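Braltcombe Rugby Club
Rugby union club, Braltcombe

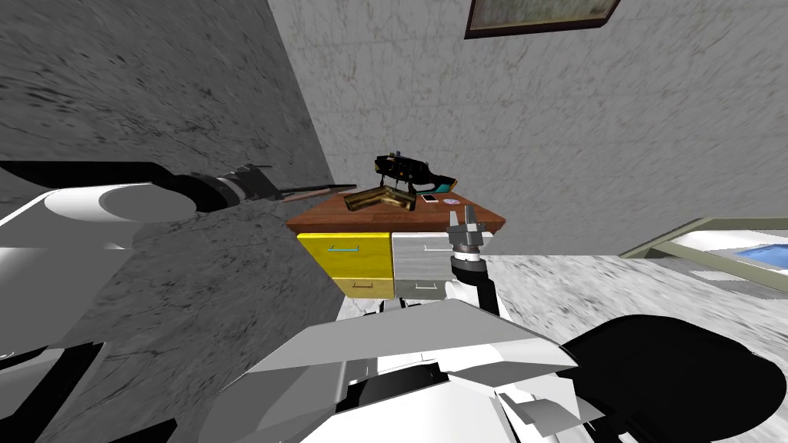
Braltcombe Rugby Club is an amateur rugby union club that plays its home matches at Gulard Park. The ground has one covered stand with 204 seats and grass banking on the other three sides. Its record attendance is 966, set in a regional cup semifinal against Plukow. Trophies and match programs are kept in the clubhouse, in a display cabinet larger than the small one in the picture, which has a wooden top and silver drawers and stands against a gray marble wall.

History

The club was formed by the merger of two town sides, Tazi and Braltcombe Old Boys. It took over the Tazi ground and kept the Old Boys' green and white hoops. The first team won the regional cup once, beating Plukow in extra time, and lost the final the following May.

Teams

The club runs two senior men's teams, a women's team and a youth section with 90 registered players.

Page last updated 2025-01-01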